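Sidewalk planner, Jendordale map
12/26/21

Picking up where the September notes stop. Goal is to get Dido (the local planner) through the downtown sidewalk loop in sim without stalling. Perception is Shim on the same commit as the Prurkbridge runs, so any change should come from the planner side.

1. Seams in the paving

Shim was marking the dark joints between slabs as small drops, and Dido slowed down for each one. Raised the minimum depth before a line counts as an edge. The long joint toward the road is the hard case, it runs almost the same way as the curb from low down. Start pose for this run is next to the kiosk, snacks side.
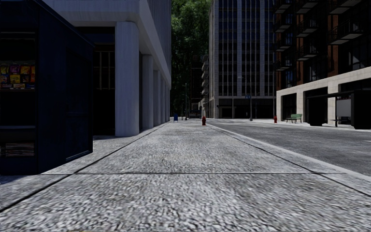 2. Thin structure

Second start pose is on the plaza by the brick building. Spokes and the rack bars on the bike come back as scattered points, and the costmap had holes in it where the wheel is. Added a closing pass before inflation. Cost cells now saturate at 255 over the whole wheel. The person walking along the storefront glass is tracked separately and does not go through this pass.

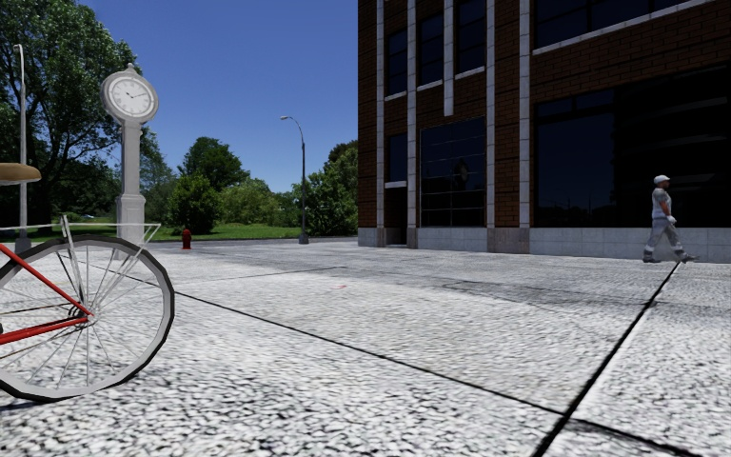
Jin-sol Son thinks the closing pass is too wide and will seal gaps the robot could fit through, for example between two bollards. Suggests making the kernel depend on range. Fair point, have not tried it. Left as a TODO in the config.

3. Small stuff on the ground

Mailbox corner. The mailbox stands on thin legs, so the lower part of the cloud is mostly open, and Dido would plan a path under the body. Projecting the full column down to the ground fixed it. The yellow thing on the pavement in front (banana peel, I think) is a different problem. It is too flat for the height filter and only shows up in the color channel.

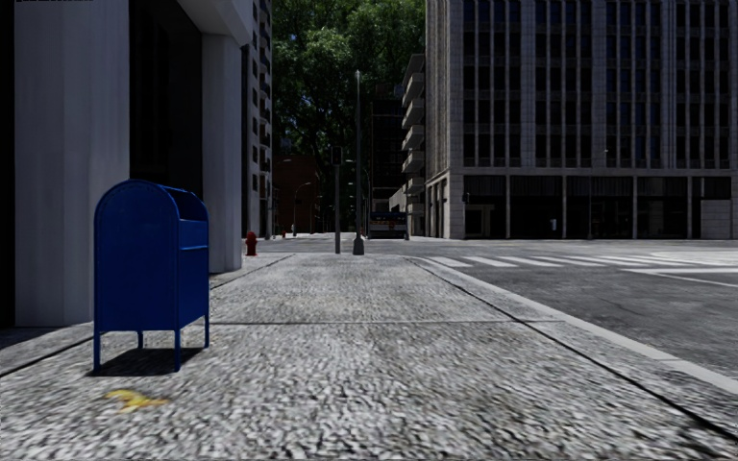
For now flat objects get a soft cost of 112, enough to bend the path but not block it. Ran 500 episodes from this corner with the soft cost on. No stalls. Some paths swing wider than I'd like, toward the curb - need to check the curb margin is still respected in all of them.

4. Kiosk approach

Same block, start pose pulled back so the kiosk front and the open walkway past it are both in view. Roof overhang goes into the costmap at full height, which eats some of the sidewalk. Want to clip anything above robot height plus margin.
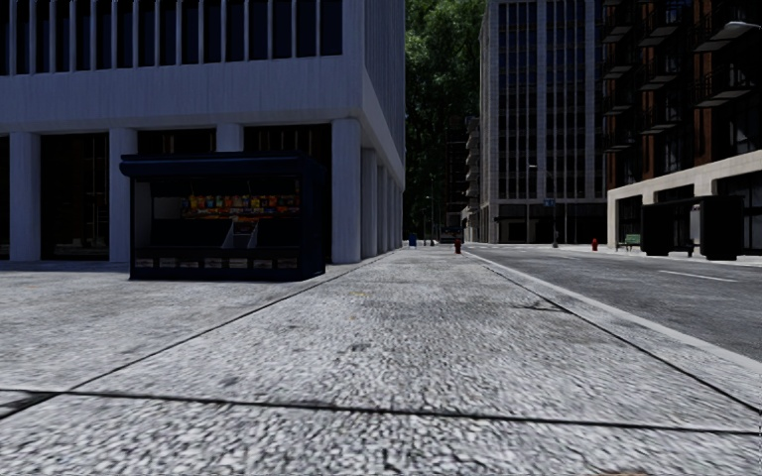 5. Next

- range-dependent kernel, per Jin-sol
- clip overhangs
- 1000 episodes, all start poses mixed, overnight
- log planner time per cycle, forgot to turn it on today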